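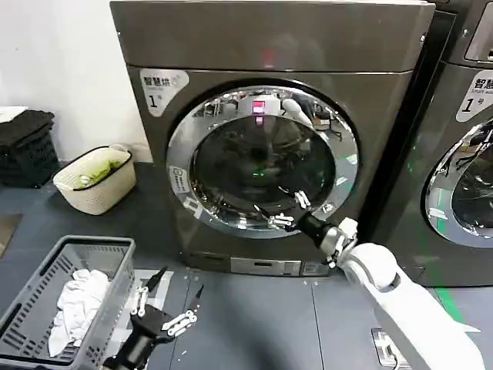 Kullik RNA pull-down kit, 24 reactions: a bench review

I've been doing small RNA pull-downs for long enough to have strong feelings about beads, and I don't often get excited about a kit. I'm excited about this one! Our lab at Selisdale bought the Kullik kit to fish out proteins that bind a short structured RNA from a plant virus. We'd been using a home-made protocol with streptavidin beads and a wash buffer whose recipe had been photocopied so often that the magnesium line was a smudge.

The box holds enough for 24 reactions: magnetic beads, binding buffer, two wash buffers (low and high salt), elution buffer, a tube of yeast tRNA as competitor and a scrambled control RNA, already biotinylated. You supply your own bait, lysate and RNase inhibitor. I paid $298 plus the cold shipping, and the beads go in the fridge, never the freezer.

Binding and washing

The protocol asks for 50 picomoles of bait per reaction, folded first in the binding buffer. I followed it to the letter the first time, then halved the bait for a second run and lost very little signal, so there's room to economize if your RNA is expensive to make.
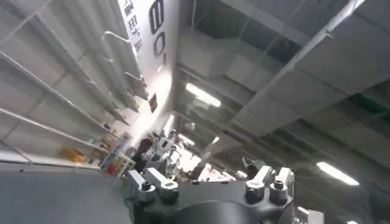

What I like most is how the beads behave. They gather on the magnet in a tight brown line and come back up with a few gentle flicks, no clumping, even in a thick lysate. With our old beads I'd be there scraping at the tube wall with a pipette tip and losing a bit every wash. The high-salt buffer is labelled optional in the booklet. Don't treat it that way! Skipping it left a smear through the middle of the silver stain, and one pass with it cleaned up the lane beautifully.

Our known binder, a small coat protein, came down strongly with the real bait and only faintly with the scrambled one. Renzo Rizzi, who runs the gels next to mine, repeated it with his own lysate and got the same pattern, plus a band I'm dying to send for mass spec (April, if the queue moves).
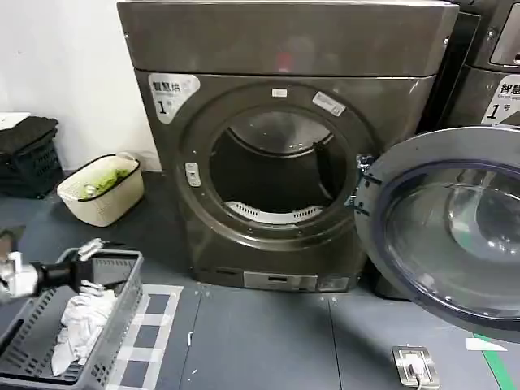
I also ran it side by side with the Dadum kit, which a lot of people in our building swear by. Dadum gives you a slightly higher total yield and a nicer magnet rack. The background is higher too, and for a weak interaction I'd take the cleaner lane any day. If all you need is a western for one abundant protein, either will do you fine — buy whichever is on sale.

A few grumbles. The elution buffer contains a lot of detergent, so anyone heading to mass spec will want to elute on-bead with a digest or run the sample a short way into a gel first. The booklet mentions this once, in small type, on the last page. The control RNA tube holds 2 reactions' worth less than the rest of the kit, for reasons I can't work out. And the tube caps are all the same colour, so label them before you start.
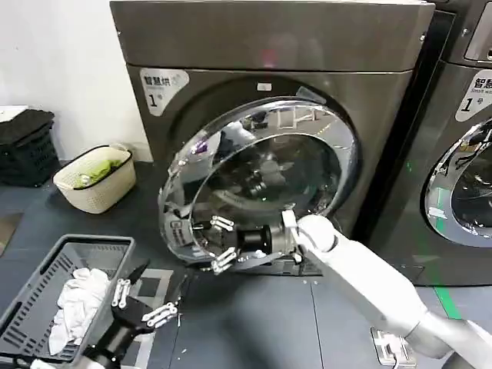
Would I buy it again?

I already have. The second box has a different lot of beads and I can't tell the lanes apart, and that matters more to me than any yield figure. If you're studying a loose or fussy RNA–protein interaction and your controls keep lighting up, give it a go. Next on my list is the Kuusk crosslinking add-on, which is meant to slot in before the first wash, and I'll write that up once I've run it on something other than our favourite coat protein.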